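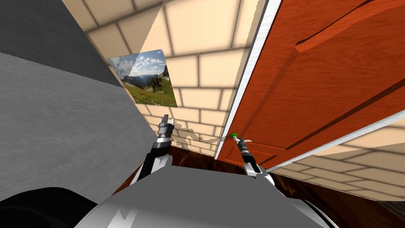

Tiled wall with a hanging picture (render)

Flalora reissue, first album: notes on the new transfer

Posted November 2019

The Flalora debut came back into print in October on Bronda, as a CD and as a download. I bought both. I have owned the original CD since it was new and the LP for almost as long, so I had three versions to compare against the reissue once I included a friend's Japanese copy, which I had on loan for a weekend.

The booklet gives very little technical information. It says the album was "transferred from the original tapes at Oltmanns" and leaves it there. There is no mention of which tapes, what machine was used, or whether any noise reduction had to be decoded. The old CD doesn't credit a transfer at all.

Method. I ripped all the discs with error checking on and lined up the files by the first drum hit of each song. For the LP I used my usual setup, a Zandix turntable into a plain phono stage, recorded at 24 bits. Levels were matched on the vocal in the second verse of the opening song. Matching on overall loudness would have been misleading because the new version has had some limiting applied and the others haven't.

Speed. The reissue runs slower than the old CD. The opening song lasts 287 seconds on the reissue, measured from the first hit to the last audible piece of the fade, and a little less on the old disc. The fades are cut at slightly different points, so I checked again using two hits in the middle of the song, and the difference is still there. The LP agrees with the reissue. The Japanese disc agrees with the old CD, which suggests they share a source. If you learned to play these songs from the old CD and always had to tune up a hair, this would explain it.

I don't know which speed is correct. The organ on the slow song on side two sits almost exactly at concert pitch on the reissue, and I am inclined to trust that, but organs of that kind do drift and it's one instrument on one song.

Tone. The old CD is thin below the bass guitar's second string. I had assumed that was how the album was recorded. The reissue has more low end, and a fair part of it is also on the LP, so I think it was on the tape all along. Above that the two are close until the cymbals, where the reissue is brighter. The extra brightness is steady from song to song and sounds like one fixed boost applied to the whole album. I took 2 dB off with a shelf and preferred it.

Loudness. It's louder than it needs to be, though less so than most reissues of this type. The peaks are flattened on the choruses of the faster songs. The quiet songs are mostly left alone. On the download the same limiting is present, so paying extra for the larger files gets you nothing there. I subtracted one from the other and what remained was very low-level noise, as expected from the bit depth.

Tape condition. There is a dropout in the left channel near the end of song four. It lasts for less than a beat and is not on the old CD or the LP. I checked the download and it's there too. Either the tape has gotten worse over the years or a different reel was used. The breath before the last chorus of the same song is also a little longer, and I have no explanation for that.

Track list. The album has 11 songs, in the LP order. The old CD moved the single to the front, and I got so used to it that the proper order still sounds wrong to me. The gaps between songs have been restored to match the LP, including the short one before the closer, where the feedback is supposed to run straight in. On the old CD there was a silence in the middle of it.

Two B-sides are added at the end. Both were taken from vinyl, by the sound of it. There is a low rumble under the intro of the first and the S sounds on the second are rough in the way an inner groove usually is. The booklet doesn't say so.

Packaging. Card sleeve, tight fit, and the disc will pick up scuffs if you pull it out often. I moved mine to a plastic inner. Lyrics are printed in gray on dark blue and I can't read them without a lamp. The text has the wrong word in the bridge of the single, same as the LP insert did.

I paid 20 dollars for the CD. For the speed and the low end I'd say get it, and keep the old disc for song four. I wrote to the label about the dropout and will add a note if they answer.

Files are level-matched and kept here in case someone wants particular figures. Please say which song and which version when you ask.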